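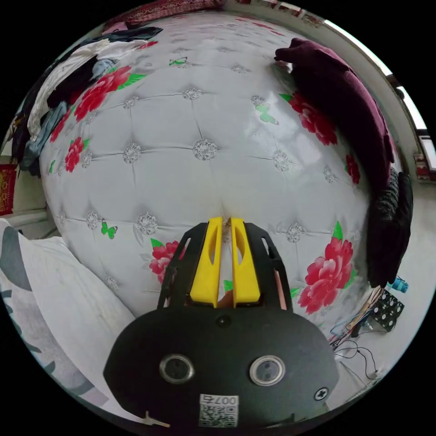

Bedroom Safety Checklist, Nidness Guest Rooms
Checked by Eimear Carroll, February 24, 2020
Comments welcome at the end!

1. Padded panel, white with red flowers
Stitching: OK. Run your palm along every seam, please, and go slowly over the sparkly bits at the stitch points. Any that wiggle go in the repair log (small children love to pick at them).
Comment: I adore this pattern! The green butterflies get me every time.

2. Clothes draped over the top
Action needed. Fold and put away before the next guests. Jeans first, they're the heaviest, and check the pockets for coins and keys.
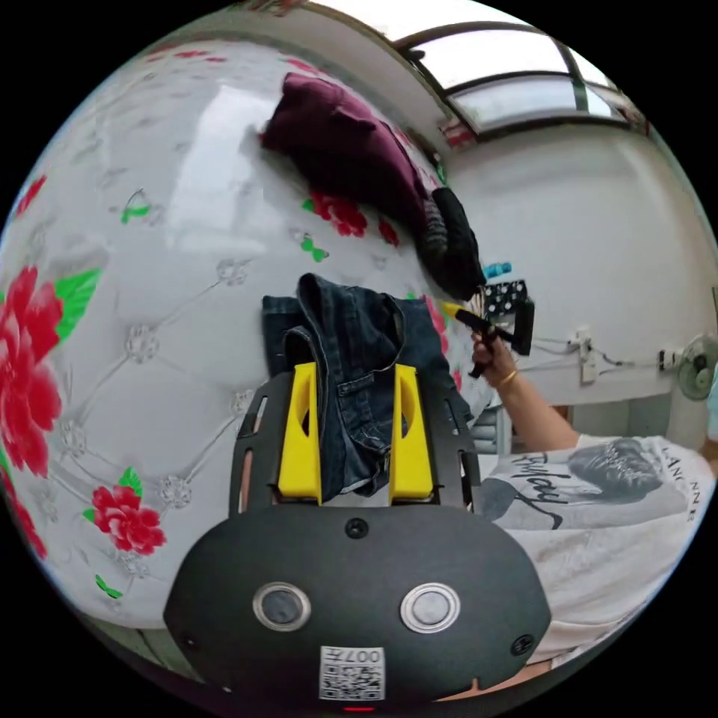
3. Window
Latch and opening: OK. Nothing hanging within reach of the heater, please.

4. Blankets and knits
Keep them clear of the walkway. Dénes caught a foot on one in July and went down hard.

5. Heater
Model rated 2000 watts. Plugged straight into the wall: yes. Extension cord: none, hooray!

6. Smoke alarm
Tested, good and loud. Battery changed.

Comments
Colm Hegarty: Can we do the Sonville rooms the same way? Much easier to follow than the old form.
Eimear: Yes, please! I'll bring copies over.
Ita Hegarty: Item 5, the heater needs its tag renewed.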